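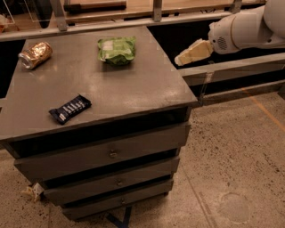 I help look after a shared practice space where people bring in arms and try out pick-and-place and drawer tasks, and I've been asked to write down some house rules before September, when we open it up to a lot more people. We've gotten by so far on everybody knowing everybody, and that is about to stop working. The setup is a small gray cabinet with three drawers, a few grocery-type things lying on top (a can on its side, a green snack bag, a candy bar) and a white arm that reaches in from one side with whatever it has in its gripper. A railing and a counter are behind it, and on the right there's an orange line across the floor. My trouble is that I don't know which of my rules are sensible and which are just me worrying. Do people need to stay behind a line the whole time the arm has power, or only when it is moving by itself? Who gets to reach in when something has slid off to the back? Should the items be put back in the same places between runs, or does that not matter? I have read a fair amount of the formal safety material and most of it seems to be written for factories, with fences and light curtains and so on, and I couldn't find much that told me what to put on a single sheet of paper by the door. I'd be so grateful to hear what other places do, especially places that get first-timers. We're in Lirnham if that matters to anyone, and there is no budget to speak of.
Posted by drawerpull_22, 9 Jul 2022

3 replies

slowhands
Hello, and good for you for doing this before the new people come in and not after. I've kept the rules for two shared benches over the years, and I rewrote them more times than I like to admit, so please take whatever is useful and leave the rest.

First, about the line. Ours is simple: if the arm has power, you are behind the line, unless you are the one person holding the stop button. We used to have the "only when it's moving by itself" version and it caused arguments all day long. A paused arm and a stopped arm look exactly the same to somebody standing there with a sandwich, and a program that is waiting for a sensor can wait quite a while before it goes. So now it's power, full stop, and people have grown used to it. If you go this way, measure where your line sits against how far the arm can reach with the longest object you allow in the gripper. People measure to the fingertips and forget that the arm may be carrying something that sticks out past them. I made that mistake myself on our first layout, and we ended up pulling up a whole afternoon's worth of tape.

Second, reaching in. One person, the same person who holds the stop, and they say it out loud before they do it. We say "hands in" and "hands out." It feels silly for the first hour. The arm is stopped with the real stop button before the hand goes in, and I mean the button, not the pause on the screen. Afterward that same person resets it, and only once everybody else has answered back. If you have just one stop button, get a second one as soon as you can find the money, and put it where an onlooker can get to it without walking past the arm.

Third, drawers, which I think get overlooked. An open drawer is something the arm can hook, and it's also something that pinches. Our rule is that drawers start closed, that no hand is ever on a drawer face while the arm has power, and that the cabinet is either heavy or fixed so it can't be dragged. Do check that last one! With a light cabinet, if the knob doesn't let go, the entire thing comes along with it, and whatever was lying on top goes on the floor. Ours has a 22 pound sack of sand in the bottom drawer and we have had no trouble with it in ages.

Then speed. We have a slow setting for any program that hasn't been run on that bench before. It has to get through 11 clean runs at slow before it may go faster. There is no science behind 11, I'm afraid. Ten looked too round and people treated it as a suggestion.

Last thing, keep the sheet short. Mine was four pages at one point and I can tell you that not a single visitor got past the first. The one by our door now has eight lines in big type, and everything else lives in a binder for those who want it. I'd also have newcomers read the eight lines aloud to whoever is on duty, which takes a minute and lets you hear right away which line they didn't understand.

I do want to add that the formal standards are worth your time even if they were written with factories in mind. The part on risk assessment carries over to a small room very well. You write down what could hurt someone, how badly and how likely, and what you have done to bring it down. Do it at the bench, with the arm off, with two other people who will disagree with you. And if your insurer or your landlord has something to say, that comes ahead of anything I've told you.

tomato_hour
just put a fence around it. we bought the Skititz panels and stopped thinking about it. people are always going to step over tape

Petrauskas Bench Club
Fences are nice if you have the floor for them (we don't, our room is about the size of a one-car garage), so let me speak up for the tape people, and also pick up the part about putting things back, as it's dear to my heart.

Yes, it matters, though it depends on what you're doing. For casual practice, let things land where they land, it's more fun and you learn more. If anybody is going to compare one run with another, or tell a friend that their program works 200 times in a row, then you need a starting layout that somebody else could set up without you in the room. We keep a printed sheet for each task with outlines drawn on it, and next to it a few words on how each thing lies: can on its side or standing, bag with the printed face up or down, wrapper pointing which way. Soft bags are the worst of the lot. They change shape every time they're grabbed, and after a long day one will be flat on one end and puffed at the other, and somebody will swear that their gripper has gone bad. We retire a bag as soon as it has a split in it, and we write the date on the new one.

A few smaller habits from our place, in no order. Real food gets swapped out often, and we never eat what has been in the gripper, however tempting the candy is at four in the afternoon. The floor gets looked over before power goes on, for scraps of paper and cords and anything a foot might slide on, because the person with the stop button is watching the arm and isn't going to be looking down. No lanyards, no loose sleeves, long hair tied up. Dropped items stay dropped until the run is over. That one is harder than it sounds, you'll see grown adults lunge for a falling can!

We also keep a log, and I'd put this above nearly everything else. One line per odd thing: what the arm was doing, what happened, who was standing where. We called ours Flulledeo after a misspelling on the first notebook and the name stuck, so now people say "put it in the Flulledeo." It only works if nobody gets scolded for writing in it. Our line is further back than it used to be thanks to three entries in there, none of which seemed like much on the day.

To the poster above with the panels, I don't disagree with you, but you still need a rule for who opens the gate and what the arm does when they do.

drawerpull_22
Thank you all so much, I've read this through twice and I'm already down from 19 rules to nine. The power rule is going in word for word. I went and tried the cabinet this morning with one finger on a knob and it slid, so sand it is. One follow-up if anybody is still around: with the "hands in" call, what do you do when the person on the stop is hard of hearing? We have a regular who is, and I'd like him to be able to take his turn.

slowhands
We had the same thing come up. A raised flat hand for in, a fist for out, and you don't move until you've had the same sign back. We have everyone use the signs along with the words now, as it gets loud in there anyway.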